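Furniture and Materials, Evening Course
Handout 3: Glass in tables
Tutor: Wichai Thaweesak
September 2019

Read this before the session. It covers the kinds of glass used for table tops, how the tops are held, and how to look after them. Cutting and drilling are in the next handout. Bring a tape measure, a pencil and the sheet from last time. 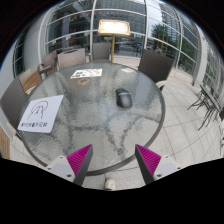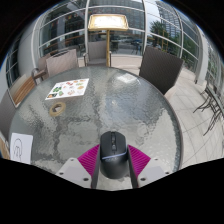 Round glass-topped tables with a rippled surface and a thin dark rim.

1. Types of glass

Ordinary window glass is called float glass. It is made by floating molten glass on a bath of molten tin, which gives two flat faces without any grinding. When float glass breaks it makes long, sharp pieces. It should not be used on its own for a table top that people will lean on.

Toughened glass starts as float glass. It is cut to size, the edges are finished, and any holes are drilled. Then it is heated to above 600 degrees C and cooled quickly with jets of air. The outside sets first and the inside shrinks afterwards, so the faces end up squeezed and the middle is pulled. A toughened sheet can take much more bending than a plain one of the same thickness. When it does fail, the whole sheet goes at once into small blunt lumps.

You cannot cut or drill toughened glass after it has been heated. Students ask about this every year. If the size is wrong you have to order another piece.

Laminated glass is two or more sheets with a plastic layer between them. If it cracks, the pieces mostly stay stuck to the layer. It is heavier and dearer than a single sheet, and the edge shows a line where the layers meet. Water can get into that line outdoors and turn it cloudy, so ask the supplier about edge sealing.

Patterned glass is made by passing hot glass between rollers, one of which has a pattern cut into it. Usually one face is patterned and the other is nearly flat. Ripple, hammered and reeded are common patterns. Some of them can be toughened, but a very deep pattern may not be suitable, and the supplier should tell you.

2. Which way up

With patterned glass you have to decide which face goes on top. Pattern side down gives a flat surface for writing and for glasses with narrow feet, and it wipes clean in one go. Pattern side up scatters reflections and hides fingerprints, but crumbs and grease sit in the dips. Either is acceptable if you can give your reasons on the design sheet.

The colour needs some thought too. Clear glass has a green tint that comes from iron in the sand. You notice it most at the edge and in thick pieces. Low-iron glass has less of it and costs more. If you want to judge a colour, put the sample over the floor it will stand on and look straight down. A sample held up to a window tells you very little.

3. Holding the top

There are three usual ways.

Resting on pads. The sheet sits on clear plastic or rubber pads on the frame. Its weight keeps it in place. This suits heavy indoor tops. The pads must all be at the same level or the sheet will rock.

Set in a rim. The frame has a ledge and an upstand, and the glass drops in. The edge is protected from knocks, and this is why it is so common on garden furniture. Leave a gap all the way round, normally 3 mm for the tables we make here. Metal grows more than glass when it warms up, and a rim is rarely a perfect circle. Put a soft strip on the ledge. Glass must never sit straight on metal. If the table is for outdoors, the ledge also needs drain holes, or water will stand in it and start rust under the paint.

Bonded. Metal discs are glued to the underside with an adhesive that sets under ultraviolet light, and the legs screw into the discs. The surfaces have to be very clean. We will not be doing this on the course, but there is a bonded sample from Narent in the store if you want to look at one.

4. Working out the weight

Glass weighs 2.5 kg per square metre for each millimetre of thickness. To find the weight of a round top, multiply the radius in metres by itself, then by 3.14, then by the thickness in millimetres, then by 2.5.

Worked case: a top 1 m across and 10 mm thick.
Radius 0.5 m. Area 0.5 x 0.5 x 3.14 = 0.785 square metres.
Weight 0.785 x 10 x 2.5 = 19.6 kg.

Do the sum before you choose the legs. A frame that feels firm when bare can sway badly with that much sitting on it. It also tells you whether the top is a lift for one person or two. In the workshop anything of this size is a lift for two, with gloves and closed shoes.

5. Edges

A sawn or snapped edge is never left as it is. The plainest finish is an arris, where the sharp corners are taken off at a slight angle. A flat polished edge is the usual choice for a top that people can touch. A pencil edge is rounded and bears knocks a little better. If the edge is hidden in a rim, an arris is enough.

Small chips matter more in toughened glass than in plain. A chip that goes through the squeezed outer layer can break the sheet, sometimes long after the knock. Check the whole edge with a torch when a piece is delivered, and send it back if you are not happy.

6. Cleaning and care

Rinse off grit before wiping. Most scratches come from a dry cloth dragging sand across the surface. Warm water with a drop of washing-up liquid is enough for normal dirt. Use a soft brush along the rim and clear the drain holes at the same time. White marks from hard water come off with diluted vinegar, but keep it away from bare steel. Don't put hot pans straight on any glass top, toughened or otherwise.

7. Work for next week

a) Measure a table at home or at work. Write down the width, the thickness of the top and how it is held.
b) If the top is glass, work out its weight. If it isn't, work out what a 10 mm glass top of the same size would weigh.
c) Draw a section through a rim at full size. Show the ledge, the soft strip, the gap and one drain hole.
d) Read the Ratanaporn leaflet on patterned glass, pages 7 to 10. Copies are on the shelf by the door.

Drawings should be in pencil on A4 with your name in the bottom right corner. Late work goes in the tray marked Clerulus, on the first floor.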